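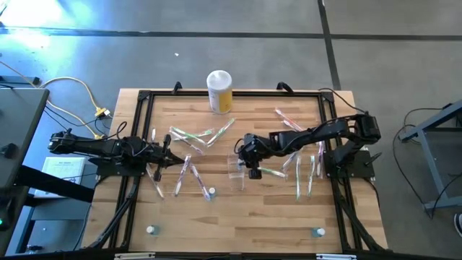 Progress Report to the Drudetti Fund
The Zaidi Papers: Prison Letters and School Edition
Reporting period ending in March
Submitted by Kamran Swati, Project Lead, Temlow Center for Public History

1. Summary

The grant supports the cataloging and publication of letters written by the Troltanora teacher and organizer known to most readers simply as Zaidi, during the years of detention and the first months after release. The catalog is now complete for the family deposit. Transcription is under way, and the school edition has moved from outline to first draft. Spending is within the approved budget.

2. Catalog and transcription

The family deposit contains 267 letters. Each has been given a catalog number, a short summary, and a note on its physical state. Many were written in very small script on both sides of the sheet, as detainees were limited in the paper they could receive, and these have taken longer to read than planned. The prison censor's deletions are marked in the transcripts. We have not tried to guess at missing words.
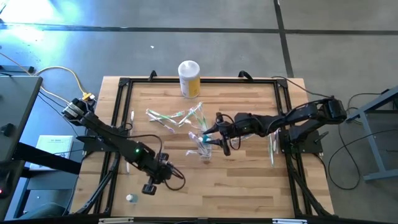 Tabletop with two black robot arms mounted on opposite sides.

A second group of letters, held by a former student of Zaidi, was offered to the Center in the fall. The owner has agreed to lend them for scanning but wishes to keep the originals. A loan agreement is with our legal office.

3. Biography and fact checking

The short biography that opens the edition has been revised twice. Popular accounts repeat several claims that we could not confirm, among them the story that Zaidi completed a law course while in detention. The enrollment record survives — the final results do not — and the text now says so. Three reviewers have read the revised version, and their comments on the chapter covering the dock strike are being worked in.

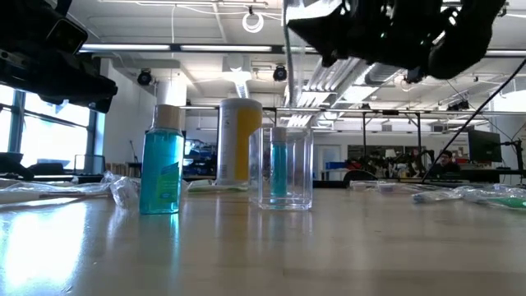 Bottle of blue-green liquid, a tall container with a white lid, and a clear cup on the table.

4. School edition

The school edition will present selected letters in five units, each with a map, a timeline, and discussion notes for teachers. Teachers who read the sample unit asked for shorter letters and more background on daily life in the prison. Both requests have been met in the draft. The planned print run remains 4000 copies.

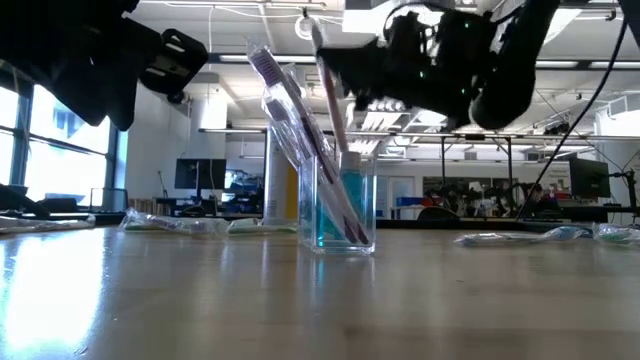

Toothbrush with a pink handle stripe held above a clear cup.

5. Delays and next steps

Permission to reprint two newspaper photographs is still outstanding. If it is not granted by the time of page layout, the pages will run without them. In the next period the Center will finish the transcripts, sign the loan agreement, and send the full school draft to the Fund for comment. No change to the grant end date is requested.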